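Laver et remettre une housse matelassée à fermeture éclair

Publié le 17 avril – par la rédaction de Zatach
Temps de lecture : 3 min

Une housse matelassée se lave moins souvent qu'un drap, mais elle finit toujours par prendre la poussière et l'odeur de la chambre. Chez nous, c'est deux fois par an, au printemps puis en septembre, quand on ressort les couvertures. Il faut une matinée, plus le temps de séchage.

Ce qu'il faut

Une brosse à dents usée, un savon de Marseille sec, un chiffon clair, une lessive liquide sans adoucissant. Prévoyez aussi un étendoir large : pliée en quatre, une housse matelassée met un temps fou à sécher au milieu.

1. Lire l'étiquette

Elle est en général cousue dans la couture intérieure, près du bout de la fermeture. Si le lavage en machine est barré, arrêtez-vous là et contentez-vous d'un détachage local à l'eau tiède.

2. Ouvrir la fermeture

Posez l'ensemble à plat et lissez le tissu de part et d'autre de la glissière. Tenez l'extrémité d'une main et tirez le curseur de l'autre, dans l'axe, sans le soulever. Sur un matelassage blanc, une fermeture grise se repère vite. Le curseur, lui, est parfois tout petit et sans vraie tirette – dans ce cas, on le prend par les côtés. 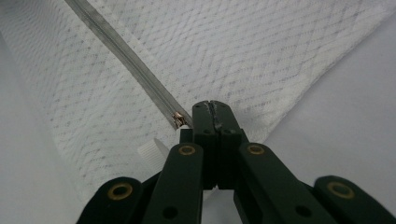 3. Débloquer un curseur qui résiste

Ne forcez pas. Revenez d'un centimètre en arrière, regardez si un fil ou un bout de doublure est pris dedans et dégagez-le à la main. Frottez ensuite les deux rangées de dents avec le savon sec, puis faites quelques allers-retours courts. L'huile est à éviter, elle tache le tissu clair et ne part pas bien au lavage.

4. Laver

Brossez les dents de la fermeture, retournez la housse et refermez-la presque jusqu'au bout. Programme délicat, 30 degrés sauf indication contraire, essorage doux. Ne mettez rien d'autre dans le tambour, surtout pas de jean.

5. Sécher

Étendez à l'ombre, bien à plat, et retournez à mi-parcours. Pas de pince sur la fermeture. Comptez environ 90 minutes dehors par temps venteux avant de la retourner, davantage à l'intérieur. La housse doit être sèche jusque dans les coutures.

6. Remettre en place

Commencez par les deux coins du fond, puis tirez le tissu vers l'ouverture. Rapprochez les bords avec la paume avant de fermer – le curseur ne doit jamais servir à tendre la housse. Avancez par petites longueurs et gardez un doigt sous la glissière pour écarter le rembourrage.

À lire aussi
Détacher un matelassage clair sans auréole
Plier un drap-housse, la méthode Lecomte
Ranger les couvertures avant l'été
Changer un curseur de fermeture éclair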